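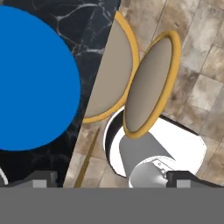 図4-1 リハーサル画面(シミュレーション)、グリッパー側からの視点。黒い大理石のカウンターと青い円盤、床側にスツール

4. カウンター作業のリハーサルと職場への導入

この章では、Drolleyのアームを実際の店舗で動かす前に、シミュレーション上でカウンターまわりの作業を練習させる手順をまとめます。設置担当の方だけでなく、毎日カウンターに立つスタッフの方にもぜひ読んでいただきたい章です。画面の中で自分の持ち場が動き出すのを見るのは、何度やっても楽しいものです!

前の章で店舗データの読み込みが済んでいることを前提に進めます。まだの場合は3.6に戻ってください。

4.1 始める前に

次の準備をしてください。
・制御用パソコンの電源を入れ、Drolley本体は充電台に置いたままにする
・店舗データの版が最新であることを「情報」タブで確認する
・カウンターを担当するスタッフに少なくとも1人、同席してもらう

最後の項目は省かないでください。Tamden店での立ち上げでは、最初のリハーサルを設置班だけで済ませたところ、翌朝になって「スツールは開店前にいつもカウンターへ寄せてある」と指摘を受け、配置をすべてやり直しました。図面には載らないことを、現場の方は本当によくご存じです。

注意:リハーサル中も、非常停止ボタンは手の届く場所に置いてください。出力先の設定を誤ると、実機が画面と同じ動作を始めることがあります。

4.2 リハーサル画面を開く

1. メニューから「リハーサル」を選び、店舗名を指定します。
2. 右上の出力先が「画面のみ」になっていることを確かめます。「実機」と表示されている場合は、いったん閉じて2.3の設定に戻ります。
3. 視点を「手先」に切り替えます。図4-1のように、画面の下のほうにグリッパーの2本の指が向かい合って見えれば正常です。
4. カウンターの縁と床の境目が見える位置まで、アームをゆっくり動かします。図4-1では、境目が斜めの直線になって現れています。
5. 「保存」を押し、この姿勢に名前を付けます。あとで誰が見てもわかるよう、「窓側カウンター上」のように場所で名付けるのがおすすめです。

メモ:手先視点に慣れるまでは、上下左右の感覚がつかみにくいものです。画面の傾きが気になるときは、俯瞰視点を横に並べて表示してください。2つの視点を見比べながら動かすと、急に「あ、そういうことか」とわかる瞬間が来ます。

4.3 作業面と床を教える

Drolleyは、物を置いてよい面と置いてはいけない面を、スタッフの指定に従って区別します。ここがいちばん丁寧にやりたいところです。

1. 「面の指定」を開き、カウンターの天板を選びます。
2. 種類を「作業面」にします。大理石の筋模様で選択範囲が途切れたときは、Shiftキーを押しながら残りの部分を足していきます。
3. 床のタイルを選び、「進入不可」にします。目地や色むらで範囲が割れやすいので、「模様を無視」に印を付けてから選ぶと早く済みます。
4. カウンターの縁に沿って安全帯を設定します。初期値は40 mmです。お子さま連れの多い店では55 mmに広げてください。
5. 「確認」を押します。安全帯に色が付き、縁の全長にわたって途切れていなければ完了です。

注意:安全帯の内側に物が置かれている場合、Drolleyは自分から取りに行かず、画面で知らせて待ちます。スタッフが手で内側へ寄せるか、そのまま片付けてください。

4.4 カウンター上の物を登録する

図4-1の青い円盤のように、模様のない単色の物は輪郭がはっきり出るため、最初の登録の練習にぴったりです。

1. 視点を動かし、登録したい物の全体を画面に収めます。図4-1の位置では円盤の左側が画面の外に出ているので、アームを左へ寄せてから登録します。
2. 「物を登録」を押し、輪郭をなぞります。
3. 扱い方を「つかむ」「避ける」「知らせる」から選びます。
4. 名前を入力します。正式名称でなくてもかまいません。現場での呼び名をそのまま使ってください。
5. 「試す」を押し、画面の中で動作を最後まで見届けます。

呼び名の入力は、職場ごとの個性が出るところです。Tamden店の一覧には、外の人が見ても見当のつかない名前が並んでいます。それで正解です。通知が出たとき、現場の全員がすぐわかることのほうが大事なのですから。

4.5 スツールと床置きの物を登録する

スツールは毎日のように位置が変わります。固定物として登録すると、少しずれただけで動作が止まるため、必ず「移動物」として登録してください。

1. 座面が1脚ずつ見分けられる視点を選びます。
2. 座面が重なって見えるときは、手前の1脚から順に登録します。図4-1では、金色の縁どうしが触れて見えるので、境目を拡大してからなぞります。
3. 脚を座面と同じ物として結び付けます。細い脚は見落としやすいため、「細部を表示」を使ってください。
4. 床に近い白く丸い台のように、つやのある物は、縁の影まで含めて選ばれることがあります。影の部分を範囲から外し、「避ける」を指定します。
5. 画面上でスツールをつかんで少しずらし、アームの経路が自動で引き直されることを確かめます。

ぜひ5の操作を、スタッフの方自身にやってもらってください。スツールをずらすたびに経路がするりと曲がるのを見て、たいていの方が二度、三度と試したくなります。思いきり意地悪な位置に置いてもらうのも大歓迎です。どこで止まるかが早くわかります。

4.6 通しで動かす

1. 「通し再生」を選び、速度を50 %にします。
2. 開店前の片付けから始め、7分間の通しを最後まで再生します。
3. 気になる場面があれば、その場で「印」を押します。再生は止めなくてかまいません。
4. 終わったら印の付いた場面を全員で見直し、4.3から4.5の該当箇所を直します。
5. 印が付かなくなるまで繰り返し、結果を店舗データとして保存します。

メモ:印は、理由がうまく言えなくても押してください。「なんとなく近い」「ここで急に来られると驚く」といった感覚は、数値の設定だけでは拾えません。Pronitzの設置指導を担当するWilly Vandenbergheは、最初の通し再生では自分の手を膝に置き、印のボタンをスタッフに渡すことにしています。

4.7 仕事の分担を決める

自動化を始めると、カウンターの仕事の順番が変わります。片付けの往復が減るぶん、お客さまと話す時間が増える一方で、通知への対応という新しい仕事が加わります。開始前に、次のことを話し合って紙に書き、持ち場に貼ってください。

・Drolleyからの通知に最初に応じる人
・混雑時に自動運転を止める判断をする人
・新しい食器や備品が入ったとき、登録をする人
・登録作業に充てる時間帯

登録作業は勤務時間の中に組み込んでください。閉店後の「ついで」にすると後回しになり、未登録の物が増えて通知ばかりの一日になります。Tamden店でフロアをまとめるAnas Abou Jaoudeは、月曜の開店前を登録の時間にしました。慣れたスタッフが新しいスタッフに教える場にもなっていて、設置班としてもうれしい使い方です。

注意:停止の判断は、役職にかかわらず、その場にいる全員ができるようにしてください。停止した人に理由の報告を急がせないことも、あわせて決めておきます。動作の記録は本体に残るので、落ち着いてから見直せます。

4.8 うまくいかないとき

指が画面に映らない
視点が「俯瞰」になっています。「手先」に切り替えてください。

天板と床がひとつの面として選ばれる
視点が低すぎます。アームを上げ、縁の直線が見える位置で選び直します。

スツールの前で止まったまま動かない
「固定物」で登録されています。いったん削除し、4.5の手順で登録し直します。

安全帯の色が途中で切れる
天板の選択に抜けがあります。4.3の手順2に戻り、抜けた部分を足してください。

通し再生のたびに違う場所に印が付く
見る人によって気になる点が違うのは自然なことです。印を付けた本人に場面を見てもらいながら、ひとつずつ設定を見直します。

保存が済んだら、5章「実機での初回運転」に進みます。初回運転にも、リハーサルに参加したスタッフの方に立ち会ってもらってください。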